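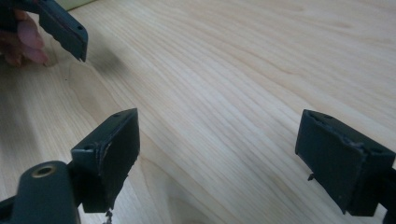 2 min read

Setting up the Duman tabletop and basket

I put this part of the guide together after fitting out the packing corner at Wummont, so it covers the light wood top and the green basket that go with it. Set aside 10 minutes or so, plus a cup of coffee!

1. Wipe the top with a barely damp cloth, going with the grain. The lines are fine and close together, and crumbs of anything dark love to sit in them.

2. Dry it right away. I use an old T-shirt – paper towels leave fuzz.

Caution: no scouring pads. I tried one on my first top and the dull patch never came out.

3. Turn the table so the grommet hole is on the far side, then feed any lamp cord down through it.
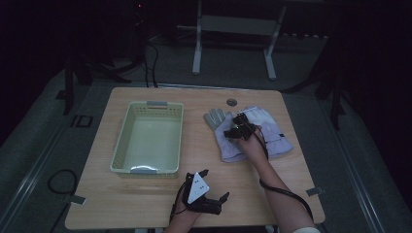

Imen wrote in to ask whether the basket shouldn't go on the right, the way the old Dornano sheet shows it. If you're left-handed, sure, swap it over.

4. Stand the basket on the left with a short end toward you. You'll have a gray handle close by when it's time to carry it off.

5. Keep work gloves at the back on the other side, and drop them in the basket when you're done (I fold the cuffs together so I don't end up with two lefts).

Note: the side walls are all little square holes, so screws and other skinny stuff can poke through. Put those in a lidded tub first.

6. Check the legs after 12 weeks and snug up the bolts by hand. The spare bolt pack is part 1072.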